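Chapter 3
Recording Demonstrations by Remote Control

A demonstration is a time-stamped record of what the robot sensed and what it was commanded to do. In this chapter the operator drives both arms from a separate station, and every stream is resampled to 100 Hz before storage. Hand guiding, in which the operator moves the arm directly, is treated in Section 3.4.

Kitchen work is a useful test case. Reaching into a dishwasher rack demands wrist angles that a tabletop task seldom does, and the two hands often work at different heights.

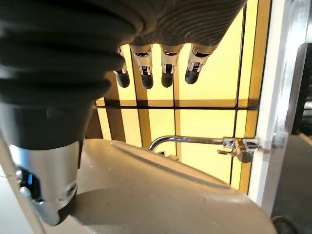
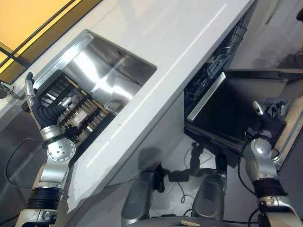
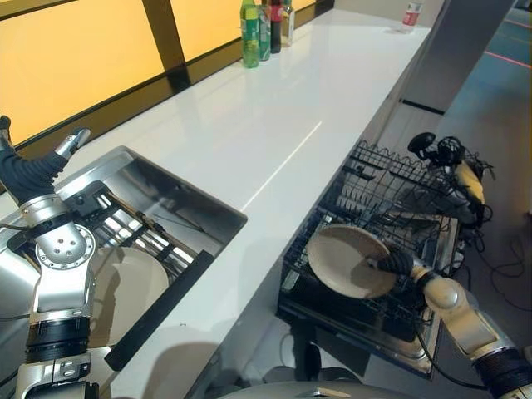 Figure 3.1. Kitchen task: wrist view (first) and head views (second and third).

The wrist view resolves fingertip position but loses the layout of the room. The head view keeps both arms in relation to the counter. Let T be the number of samples in one demonstration; for the Lumthorpe exercises, T = 1000.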